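Moved both hives at the Akcombe plot before the clover opens. Notes for anyone doing the same in June.

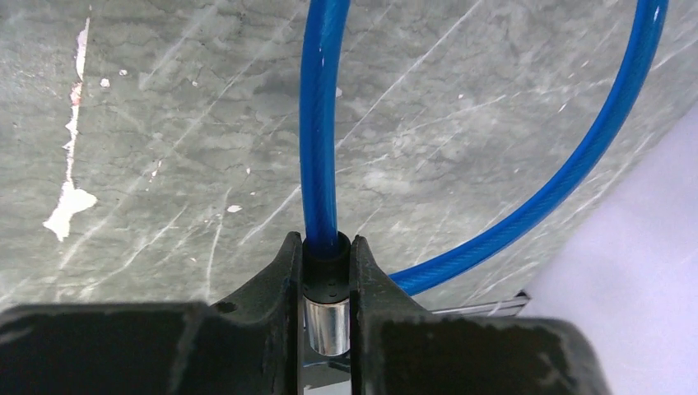
Bees get moved at night or not at all, in my book. I closed the entrances after dark with a strip of foam and carried each hive 300 feet to the new stand. Straps cut into the old cedar boxes, so for tying the lids down I'm trying coated cable, the kind where the twisted strands show through the plastic and the end has a metal ferrule. Smooth against the wood so far.

Pallavi Bhatia asked about the three feet or three miles rule. I put a leafy branch across each entrance and left it for a week. A few bees went back to the old spot the first day - I set a spare box there and carried them over at dusk.

Queen in the second hive is still laying well. She came from Bimla Jaiswal's line. Calm bees, a bit heavy on propolis.

First hive is light. Feeding one to one syrup until the clover starts.

Manju Rathore has 88 frames of drawn comb to sell, medium depth. Message her, not me.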